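Search this site Enter keywords Go

Residential Support Worker (Young People)
Uvlow House, Mulness

The Frimpong Trust provides supported accommodation and family services for young people aged 13 to 18 across Mulness and the surrounding villages. Applications are invited for the post of Residential Support Worker at Uvlow House, to start in July.

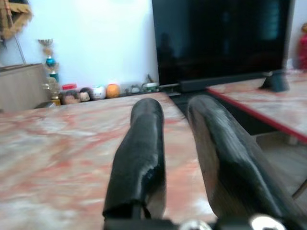
Table top with a marble-like pattern.

The postholder will work as part of a shift team, including sleep-in duties, and will act as key worker to up to 3 residents. Duties include helping young people to attend school or college, keeping daily records, preparing meals with residents and supporting contact with parents and carers. The Trust worked with 151 families last year, and almost 100 young people have now moved on from Uvlow House to homes of their own or back to relatives.
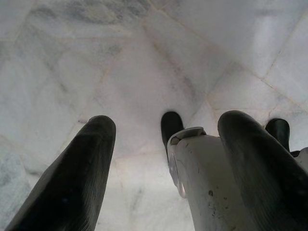 Pale marble flooring with grey veining.

Applicants should have experience of working with teenagers, whether paid or unpaid, and a good standard of written English. A relevant qualification is desirable. Those without one will be expected to begin the Flikholm Certificate within their probationary period, and the Trust will meet the full cost of study. A driving licence is required, as residents often need to be taken to appointments outside Mulness.
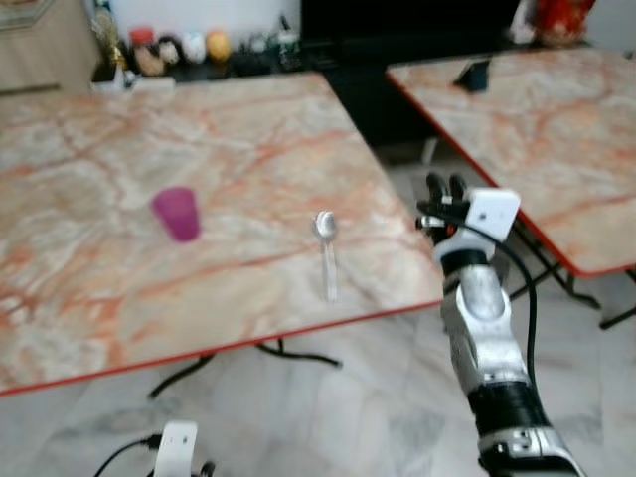
The post is subject to enhanced background checks and two satisfactory references, one of which must be from the most recent employer. Application forms may be obtained from the Trust's office in Mulness or requested by post. Completed forms must be received by noon on the closing date stated on the form. CVs will not be accepted in place of a form. Shortlisted candidates will be invited to visit Uvlow House before interview.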